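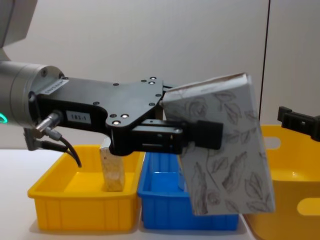
*Patterned notebook, three containers, white tabletop.*

January 2, 2020

I finally had the wall charger put in. The car has been in the garage since November, and until last week I was filling it from the regular outlet next to the freezer. That works, but slowly. A night on the outlet covered my drive to Stiltholm and back with little to spare, and a weekend trip meant planning two nights ahead.

The unit is a Kurian, the smaller of the two they sell. I also looked at the Prusari, which has a bigger screen and an app. I don't want an app for my garage. The Kurian has one button and a row of lights, and the cable is long enough to reach the charge port with the car parked either way.

It needed a 50 amp breaker. My panel had room for it, so I didn't have to pay for a new one. The electrician ran conduit along the back wall at shoulder height and mounted the box to the left of the side door. The job took 5 hours, longer than quoted, mostly on account of a stud that wasn't where it should have been. There is a patch of drywall I still have to paint.

A few notes for anyone on the same model:

- The cable gets stiff in the cold. Hang it in wide loops or it will fight you in the morning.
- The holster is sold separately. I used a plain hose hook and it holds fine.
- The delay timer counts hours from when you plug in. It has no clock, so if you come home late you have to set it again.

That last one matters to me, as the cheap rate here in Endia starts at 11 and I get home at different times. I set the delay on the car's own screen now and leave the one on the wall alone.

The permit was the slow part. I sent the form in and heard back 14 days later, with a question about the wire size that was already answered on page 2. The inspector came on a Monday, looked at the panel and the box, and signed off.

I don't have a full month of bills yet. I'm writing down the meter reading each Sunday and will post the numbers when there are enough of them to compare with the old outlet. The paint can wait until it's warmer.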